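Wrist-cam only vs. wrist + overhead for basket sorting

mulcahy_arm
Reran the Hornedby comparison with 1214 demos, same policy, overhead view dropped. Success on the sorting task fell 4 points. Flat packages account for most of the loss.

kollham
4 points over how many seeds? With 10 rollouts per object that is inside the noise.

mulcahy_arm
41 rollouts per object, one seed. Point taken on the seed.

vata_user
I don't buy the camera explanation. Thin blister cards fail for us with both views. Fingers close above the card edge -- that's a depth error at contact, and an overhead camera won't fix it.

mulcahy_arm
Typical wrist view before a grasp:

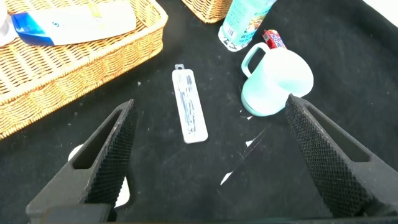
Photo: mulcahy_arm / Kollham bench

Blister card between the open fingers, mug on its side next to the right fingertip. Only a corner of the second basket is in view. If the policy has to place there, it is working from very little.

kollham
Then that's a placing problem. Split the failures into grasp and place before blaming the view.

vata_user
Agree with the split. I'd also clear the white scraps off the cloth -- ours confused the segmenter.

mulcahy_arm
No segmenter in this pipeline. Will post the split with two more seeds.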